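Leave the mourners alone

17/02/2018

Another week, another gallery. Scrolled past it on the way to something else and then went back, which is the whole problem, I know. 108 pictures from one memorial. A hundred and eight. Sunglasses, white shirts, a car door opening, the same car door closing. Somebody's aunt with her hand up over her face, captioned as "arriving".

I write about celebrities for a living, or for part of one, so let me get the hypocrisy out of the way first. I have written the captions. Six years ago at Padska, a showbiz site you won't remember, I did the late desk and the late desk did funerals. You got a folder, you got a list of names, you matched the one to the other and you tried to find a new verb. Attended. Arrived. Was seen. Was spotted, God help us, as if the woman was a heron.

Worst one I did was in May. A soap actor, not a huge name, big family. 962 pictures in the folder and an editor wanting "the good ones". The good ones meant crying. Everybody on the desk understood this and no one had to say it. I picked them between bites of lunch at my desk and went home on time.

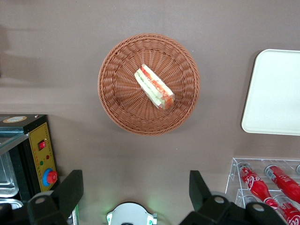

Lunch, late desk style.

So what's changed since? Less than people say. The line you hear now is that the stars do it themselves, they post from the car, they post from the front pew, so why should a photographer at the gate be any worse. I think that's a rotten argument. If a grieving man puts up one picture of his dad, with his own words under it, he has chosen the picture. He hasn't signed up for a long lens from across the road and a slideshow with an advert every third click.

And the slideshow is the bit that gets me. A single news photo I can defend. Someone well known has died, people loved them, a picture of the crowd outside tells you that. Fine. It's the ranking of it. Who came, who didn't, who came with who, who sat apart. Who wore what! I have seen a "best dressed" from a cremation. It was up for 3 hours before someone took it down and I don't beleive anyone was told off.

We turned the guest list into the story. Once that happens, everyone on it knows. Publicists ring ahead. Cars get timed. You end up with two sorts of famous mourner, the ones hiding under a coat and the ones who have found the light, and the reader is invited to sneer at both. The one under the coat is hiding something. The one in the light is shameless. There's no right way to walk forty feet to a door.

A cousin of mine lives in the Sauerland and sends me the German gossip weeklies, which are if anything worse, all yellow boxes and question marks. But her local paper runs one plain picture of the church and a paragraph. Who died, what they did, when the service was. I read one of those about a singer I'd never heard of and it made me want to go and find the records. No gallery has ever done that to me.

Money, obviously. Galleries pay. Each click counts as a page and each page has its ads, and a funeral brings in people who'd never normally open the showbiz tab. I do get it. I was paid out of it. Snack drawer was paid out of it too. 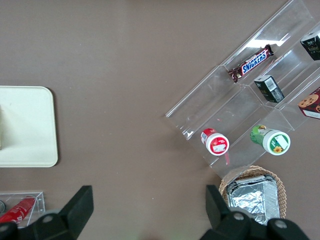 Uda, who reads these before they go up, wrote back that I was being soft, that fans grieve as well and the pictures are the nearest thing they get to being in the room. She's had that from readers for years, she said, and some of them write very kindly about it.

All right. I'll take some of that. When the lead singer of Vasesel died I was a wreck for a fortnight and I looked at everything, every last blurry one, so I'm hardly in a position. But what I remember from it is the crowd, the kids in the road singing the wrong words. Couldn't tell you a single famous face that went in the door. And if an editor had run just the kids in the road I would of been every bit as grateful.

So here is what I'd ask for, and it isn't much. Photograph the street. Photograph the flowers, the fans, the closed shutters on the theatre. Stop at the gate. Don't name people who are only there because they were somebody's sister. No slideshow, no outfits, no "looked sombre", what else would they look. One picture, and a decent obituary that somebody has been given a whole afternoon to write.

Won't happen this year. There'll be another folder by the end of the month and some kid on a late desk looking for a verb. If it's you, use "came". They came. Then go home.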